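Kitchen cell, unit 2 – monthly inspection checklist with comments

Site: Gonden, ground floor
Inspected by: Halima Babalola
Read and countersigned by: Ida Hagedorn
Month: July
Previous checklist: June, two points left open (see 3.4 and 5.2)

How to fill in: write OK, NOT OK or N/A after each point. If you write NOT OK, a comment is obligatory. If you write OK, a comment is welcome but please keep it short. Points in part 1 must all be OK before the arm is powered.

1. Before power on

1.1 Emergency stop on the wall by the door is reachable and not covered. OK

1.2 Second emergency stop (the hand-held one) is charged and paired. OK
Comment: Charge was 81 per cent at the start. The minimum is 40, so this is fine, but it was left out of its holder again. Please put it back in the evening.

1.3 Floor is dry and free in the driving area. OK
Comment: I wiped one place near the cabinets where somebody had spilled coffee.

1.4 Wheel locks hold. Push the body with both hands from the front and from the side. OK

1.5 Dishwasher door is closed and stays closed. OK
Comment: The door must be tried by hand, looking is not enough. In spring we had one time when it fell open slowly during a run.

1.6 Key switch is in position 0 and the key is with the inspector. OK

2. Arm and joints

2.1 Shoulder joint: no play, no noise when moved by hand with brakes released. OK
Comment: Slightly stiffer than the elbow, same as in June. I compared with the note from then and I do not think it has become worse.

2.2 Elbow joint: as above. OK

2.3 Wrist joints: as above. OK
Comment: The last wrist joint makes a very small click when it changes direction. Kasten was asked about this already and they answered that it is acceptable until it can be felt with the fingers. I could not feel it.

2.4 Covers are complete, with no cracks and no missing screws. NOT OK
Comment: One screw missing on the rear cover, lower left. Replaced during the inspection from the small parts box. There are two of this type left in the box, more should be ordered.

2.5 Straps on body and forearm are tight and not worn at the edges. OK
Comment: The forearm strap had moved a little towards the elbow. I opened it and set it again near the wrist. It should be possible to put one finger under it, not two.

2.6 Home position is reached within tolerance, three times after each other. OK

3. Gripper and cables

3.1 Fingers close evenly and the tips meet. OK

3.2 Finger screws tightened with the small torque key. OK
Comment: One of the four turned a little before the key clicked. Marked all four with paint pen so next month we can see if they move.

3.3 Cable jackets: no cuts, no flat places, no sticky residue. OK
Comment: Cleaned with a damp cloth. There was sugar on them, I think.

3.4 Cable loops between gripper and forearm: long enough for full wrist turn, short enough not to catch on anything. NOT OK (open since June)
Comment: Long enough, yes. But when the gripper is held over the sink the loops hang free in the air, not far from the faucet. In slow mode I turned the wrist through its full range and stopped it once, when the lowest loop touched the faucet. It did not catch, only touched. I propose two soft cable clips on the forearm, and 30 mm less slack. Ida, please decide if we do it ourselves or wait for the Kasten visit.

Reply I.H.: We do it ourselves. Use hook-and-loop clips, no plastic ties, and leave the full range test to be repeated afterwards with two persons present.
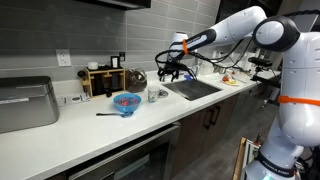 4. Worktop and objects

4.1 Sink is free of glass and knives. OK

4.2 Objects for the breakfast task are set out according to the list: bowl with cereal, spoon, cup, plate with food pieces. OK
Comment: The blue bowl is used again. The list still says "white bowl", so I have corrected it by hand. The spoon goes to the left of the bowl with the handle pointing left. The cup goes on the right side of the bowl, by the rim of the sink. It is quite near to the rim – if it gets pushed, it falls into the basin. I would prefer a hand's width more distance.

Reply I.H.: Agreed about the cup. Please measure a place and put a small piece of tape.

4.3 Loose small parts are removed from the worktop or entered in the list. NOT OK
Comment: The round metal lid next to the cup is not in the list. Either it belongs to the task and must be written there, or it goes in the drawer. I ask for a decision before Monday.

4.4 Power strip: away from the sink, cable not crossing the working area. OK, with remark
Comment: It lies flat against the tiles, just to the right of the bread box, on the opposite end from the faucet. This is the best place we have on this worktop. However, I would still like to have it fixed on the wall one day. Nothing with liquid should be put in front of it.

4.5 Glass objects are outside the reach of the arm or blocked in software. OK
Comment: The coffee jar is inside the reach, but the blocked zone covers it. I tested the zone with the arm in slow mode from the front and from above, and the arm stopped both times. The zone was drawn for the jar where it stands now, beside the wooden rack. If you move the jar for making coffee, put it back in the same place!

4.6 Nothing new is placed on top of the rack. OK
Comment: The white container and the small frame are known and are in the zone.

5. Sensors and body

5.1 Sensor at worktop height: housing clean, mount does not turn by hand. OK
Comment: Cleaned with the lens cloth only. Please never use the kitchen spray, it leaves a film.

5.2 Calibration check with the printed board. OK (was open since June)
Comment: In June the result was just outside the limit. After the mount was tightened it is inside again, in all positions. I suggest to close this point.

Reply I.H.: Closed.

5.3 Base light shows the correct colour in each state. OK

5.4 Lettering and warning labels on arm and body are readable. OK

5.5 Body can stand under the range hood side without contact in any programmed position. OK
Comment: The smallest distance was measured between the upper arm and the edge of the hood, 119 mm. Limit in the Sallport sheet for this cell is 100, so the distance is enough. If someone changes the standing position of the base, this point has to be measured again the same day.

6. Software and log

6.1 Speed limit is set to the value for work with persons in the room. OK

6.2 Stop events since the last checklist are read and explained. OK
Comment: All were by hand except one, which came from the blocked zone at the jar. See 4.5.

6.3 Backup of the settings is stored on the Mastton drive. OK
Comment: Took about 40 minutes. The connection was slow in the afternoon, in the morning it goes better.

Result: cell may be used with restriction. Until point 3.4 is repaired and tested, no full wrist turns over the sink.

Open points for August
3.4 cable clips – Halima
4.2 tape for the cup, new version of the list – Halima
4.3 decision about the lid – Ida
2.4 order screws for the rear cover – Ida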